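Unit 13: Pouring from cup to mug
Tutor: Orlando Tamayo

Pouring is my favourite unit of the whole course, and I hope you'll see why once you've had a go! We do it every day without a thought, yet there is so much going on between one rim and the other.

Start with the hold. A tapered cup is easiest to tip when you grip it low, near the narrow base, with the rim left clear. Squeeze only as much as you need — a thin plastic cup will give, and then the rim changes shape and the stream wanders.

Next, the tilt. Bring the rim over the mug first, then tip. Keep the drop short. Going slowly at the start feels careful, but a slow trickle loves to cling to the lip and run down the outside (the teapot effect, week two). A slightly bolder tilt gets you a clean stream.

For the practical, measure 300 ml of water into the cup, pour, and weigh the mug before and after. Write down both readings, spills and all. Recep Duman has the spare scales.

Reading: the Cárdenas chapter on lips and spouts. 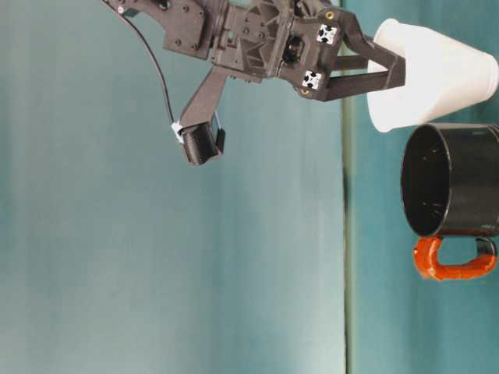

Fig. 1. White plastic cup held near its base, rim tilted over the mug.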